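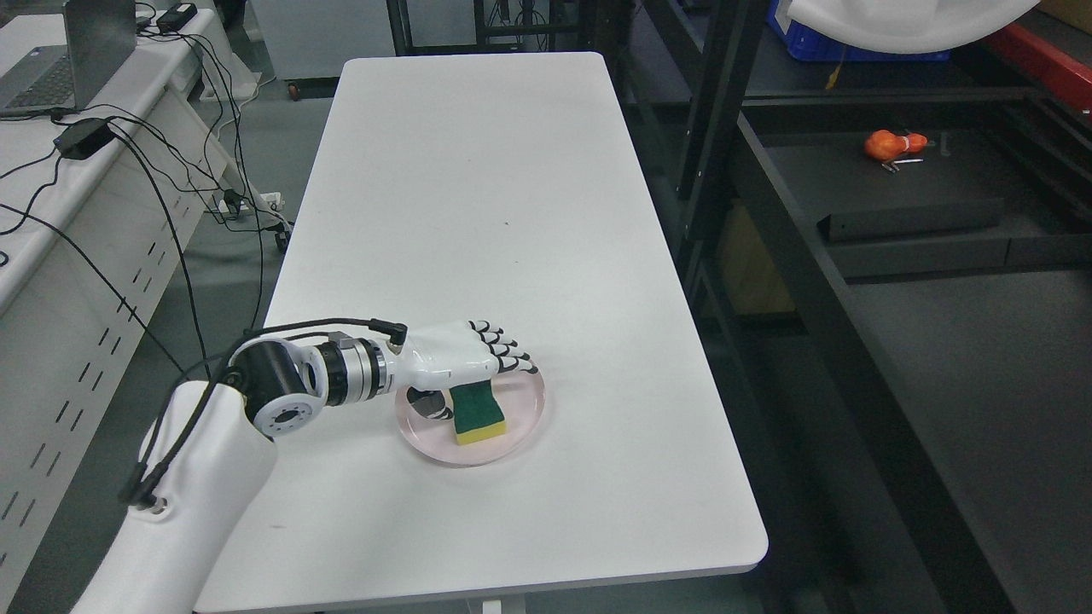 Why do celebrity birthday videos get so many more comments than regular posts from the same people?
Mostly because fans treat them like a party they've been invited to, and the comment section is where you sign the card.

That's the short version of what I spent my spring term on. My media studies project was about how fans react when an actor or singer posts a birthday clip, and whether a surprise guest in the clip changes what people write underneath. I picked it because I follow way too much celebrity news anyway and figured I might as well get a grade for it (my roommate says this is cheating).

I started in February with 9 birthday videos, all from accounts I already followed. I copied the comments into Sultodeck, the spreadsheet tool our department uses, and sorted them by hand. It took forever! I ended up with 1399 comments, but a lot were just spam or one emoji, so I threw those out and had 1126 left to read properly.

My categories were birthday wishes, jokes, comments on looks or clothes, comments on the guest, and complaints. I had a sixth one for people asking for a follow back, but I folded it into spam after my first draft.

The guest thing was the most fun part. Two of the videos had a famous friend pop up for a few seconds, and in both of them people could not stop talking about it. One clip was from the singer of Blöndal, and her drummer walks through the back of the shot carrying a cake. Hardly anyone mentioned the song she was singing – it was all cake and drummer. I had expected the guest to pull in more complaints too, like "this is so staged," but those stayed pretty low.

What I didn't expect was how much the gossip sites steer things. Zuka ran a story on one of the clips on a Monday, and by that evening the comments were using the same words as the headline. I only caught it because I'd saved a batch that morning, so I can't say if it happens every time. If I did this again I'd save comments every few hours, for all the videos.

Other problems: I was the only one sorting, so my idea of a joke is the only idea of a joke in here. Some comments fit two categories and I just went with whichever came first. And I left out anything not in English, which cut the Lirkside video down to almost nothing – they have a huge fan base in Brazil.

My full category sheet is in the appendix, along with the comments I couldn't place anywhere.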